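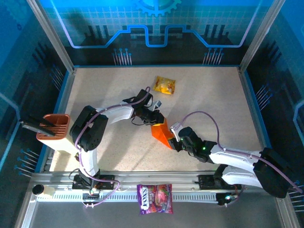 Two robot arms on a shared rail, with the green light showing on the right-hand unit.

Flirska Ledger Desk
Fixed asset register and depreciation software for small companies

Item: Flirska Ledger Desk, single-company license
Current version: updated November 13, 2022
Works with: Windows and Mac
Import and export: spreadsheet (CSV) and PDF

If your list of equipment lives in a spreadsheet that one person built years ago and everyone else is afraid to touch, you are going to love this. Flirska Ledger Desk keeps every long-lived thing your company owns in one register, works out the depreciation for each month, and hands you a journal entry you can post to your books. It does one job and it does it really well!

What goes in the register

Each asset gets its own card. You type in what it is, where it is kept, the date it was put into use, the full cost, how long you expect to keep it, and what you think it will be worth at the end. Freight and installation have their own lines on the card, so the cost you depreciate is the whole cost of getting the thing running and you can still see how it was made up. There is room for the serial number, the vendor, the warranty end date, and as many notes as you care to write. You can attach the purchase invoice too, and we really recommend it. Finding the invoice on the card when the accountant asks for it in the spring is a lovely feeling.

Assets can also have parts. Say you buy a packing line and expect the conveyor to outlast the control cabinet. Enter the line as the parent, add the two parts under it, and give each one its own life. The parent card adds everything up, and when you replace a part you retire just that part and leave the rest alone.

Depreciation methods

Straight-line, declining balance (you set the rate), sum of the years' digits, and units of output are all included. Units of output is the one people get excited about, especially shops with machines that run hard for part of the year and sit still for the rest. Enter the hours or pieces for the month and the charge follows the work.

You can keep 2 sets of figures for every asset, one for your own books and one for tax, and see them side by side on the same card. The tax side uses the lives and rates you enter, so check those with your tax preparer before the first run. The difference report lists each asset where the two sets have drifted apart, with the largest gap at the top.

Mid-month starts are handled with a setting for the whole company: full month, half month, or by the day. Pick it once during setup. It can be changed later, but only for assets added after the change, and closed periods stay exactly as they were.

Month end

Open the period, look over the preview, and click Post. The preview shows last month's charge next to this month's, and anything that has moved is marked in the margin — new assets, retired assets, a changed life, an asset that has reached its end value. For a register of 300 assets, the preview usually comes up before you have let go of the mouse.

The journal entry can be grouped by account, by department, or by location. Save it as CSV with the column order your bookkeeping program wants. Column layouts for Prokstead Books and Purus Accounts come ready made, and you can build and save your own for anything else.

Selling, scrapping and moving

When something leaves, open its card and choose Retire. Enter the date and what you got for it, if anything. The program brings depreciation up to date, clears the cost and the accumulated depreciation, and shows the gain or loss before you agree to it. Part sales work too: if you bought twelve desks on one card and sell five, tell it five.

Transfers between departments keep the full history. The old department carries the charge up to the move, and the new one picks it up from there.

Reports

The roll-forward is our favorite. Opening cost, additions, retirements, transfers, closing cost, then the same again for accumulated depreciation, with book value along the bottom. It fits on one landscape page for most companies. Other reports in the box:

Asset list by location, with a blank column for physical checks
Fully depreciated assets still in use
Warranty dates coming up
Projected depreciation, by month or year
Additions and retirements for any range of dates
Change log, with user name and time

Size and limits

The single-company license holds up to 1,000 assets, counting parts. Retired assets do not count toward the limit, so there is no need to delete old cards. Companies with more than that should look at the Lévesque edition, which has the same screens with no cap, plus foreign currency cost and separate registers for subsidiaries.

Price

$159 per year for one company, with updates and email support included. Any number of people can have a login, and one person can have a card open for editing at a time.

Getting started

Download the import sheet from the Setup menu, paste in your current list, and load it. Required columns are shaded. You will need accumulated depreciation to date for anything already in use, along with the date that figure runs through. The import check tells you the row and column of anything it cannot read, and nothing is saved until the check comes back clean.

Related items: Flirska Lease Desk, Flirska Tag Labels (roll), Lévesque edition upgrade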